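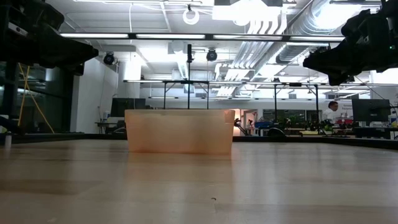

Fig. 1. A translucent plastic bin on a wooden tabletop.

Unit 6: Where the Stuff Goes – Storage, Inventory and the Cost of Keeping Things

Last updated: October

Read this before the seminar. The slides are the same material with fewer words and worse spelling.

1. Holding cost

Every item a business keeps has a price for being kept. Students tend to remember rent and forget the rest: insurance, damage, theft, the wages of whoever moves the item out of the way to reach the one behind it, and the money tied up in it. Add these together and you have the holding cost, normally given per unit per year.

Our running case is Boychuk, a maker of kitchen bins and trays. Boychuk holds 944 units of its large bin in an average month and sells 200. At that pace, the stock would last well over four months if the factory burned down tomorrow. Management calls this a safety margin. The bank has another word for it.

2. Shipping air

Empty containers are awkward goods. Most of what you pay to store is the space inside them, and the carrier bills for that space with a straight face. Two fixes are common:

Nesting. Tapered walls let one bin slide into the next. A stack of 34 tapered bins can take less room than a handful of straight-walled ones. The price is less usable space in each bin, plus a customer who can't get the bottom two apart.

Flat packing. Ship panels and let the buyer do the assembly. Labor cost drops to zero, in the sense that somebody else is now doing it on a Sunday-best carpet with the wrong screwdriver.

Flotness nests everything. Its rival Stisetti went flat-pack and then spent the savings on a telephone help line. Be ready to say which you would pick and what you would need to know first.

3. Reorder point

Reorder point = daily sales x lead time in days + safety stock

Lead time starts when you notice you need the goods. Many firms start the clock when the order is sent, and so leave out the days the form spends under a coffee cup. If sales run at 34 a day and the supplier takes 6 days, you need 204 units on hand before adding any safety stock. Anyone who writes 200 because it looks nicer will run short, and I will take off a mark.

For the seminar

Work through the Leltden order sheet in the course folder. Find its reorder point, then find the line where the lead time was entered in weeks. Bring both answers on paper.

Filed under: Course Handouts, Operations, Inventory Basics

Questions? Contact the course office | Copyright, all rights reserved | Back to top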